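Home | Trails | Gear | Ask | Log in

Prakden to Boltuvgate ridge in May – day trip or overnight?

I want to walk from Prakden up to the ridge above Boltuvgate with two friends in May. The map says 20 km with 700 m of climb. Can we do that in a day without a car at the far end? 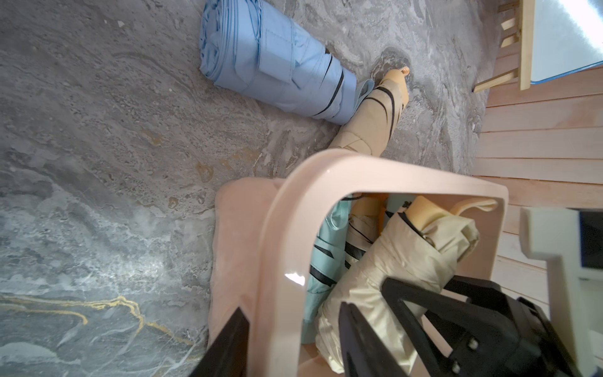
We are fit but slow on descents. None of us owns a good rain jacket.

Posted by ridgewalk24

mossy_boot

Yes, if you start by 7 a.m. My usual order:

1. Bus to Prakden, fill bottles at the station.
2. Forest road to the Petden meadow, nearly two hours.
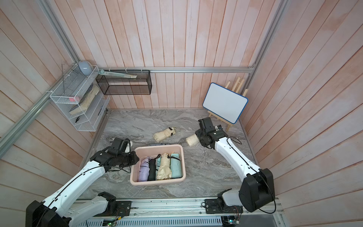

3. Ridge path to the cairn, then down to Boltuvgate. The last bus back leaves at 6 p.m.

The stream below the meadow runs high until noon – cross at the upper log.
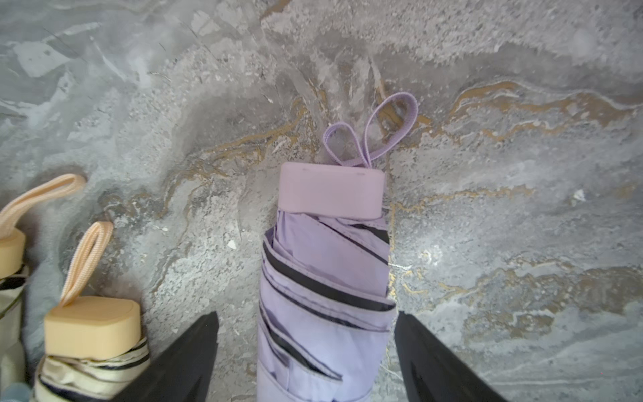 After that the path is marked in red and easy to follow.

Petden_local

take the bus

slowfeet

We split it and slept at the Nedelcu hut, which has 4 bunks and a stove.

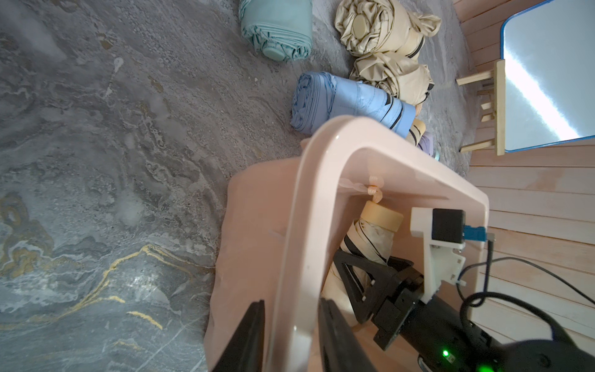
May weather on the ridge changes after lunch. Buy or borrow proper jackets. A folding umbrella like the cream one with the black stripes is fine on the forest road but no use in wind higher up.

Related
Is the Nedelcu hut open in winter?
Parking in Boltuvgate
Petden meadow with kids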